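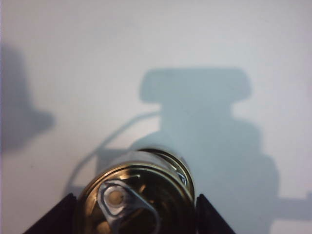

Carncombe / Features / Kitchen / Pantry / Subscribe

September issue
By Lorna Rutherford

A three-piece food can has a body, a bottom end and a top end. The body is a sheet of steel rolled into a cylinder and welded along one line. The ends are stamped separately and joined to the body by a double seam, in which the edge of the lid and the flange of the body are folded together and pressed flat. An easy-open lid adds a scored line just inside that seam and a ring pull riveted close to it. Look at the rim of a can from the open side and the construction is plain enough: a bright golden outer ring, and a thinner silvery band following it on the inside. The tab is a separate piece, flat and pale, with a rounded end and a hole punched through.

The tab works as a lever. Lifting the ring end drives the nose down onto the score and breaks it. After that the lever has done its work and the rest is tearing, with the force carried along the groove. Most trouble comes at the changeover. If the tab is pulled back before the score has broken, the rivet takes the load and may let go, leaving a sealed can and a loose ring.

The Hatex pantry range, sold in our area through Drivar, uses a full-aperture lid of this type. I keep it for tomatoes and chickpeas. The older Tuhumury cans on the same shelf have plain ends and need an opener. I opened 2 of each for this article. The plain ends took longer and left a ragged spot where the cutting wheel overlapped its own start.

For a ring-pull lid, set the can on a dry, level counter. Raise the ring until it stands upright and the score cracks. Hold the body low down with the other hand, then draw the lid back at a shallow angle. Slow down over the last inch, where the panel tends to spring and throw liquid. If the ring lies too tight for a fingernail, slide the handle of a teaspoon under it.

Both the torn panel and the lip left behind are sharp. Do not push the lid down into an empty can with a bare finger. Rinse the can, lay the lid inside and pinch the mouth partly closed if your recycling service accepts cans in that form. Leftover food goes into a glass or plastic container with a cover before it goes into the refrigerator.

Shelf storage needs little equipment. Keep cans off a damp floor, put new stock behind old, and discard any that bulge or leak, or that are dented across the seam. A shallow dent in the side wall is usually harmless.

Contact the editors | Copyright Carncombe | Back to top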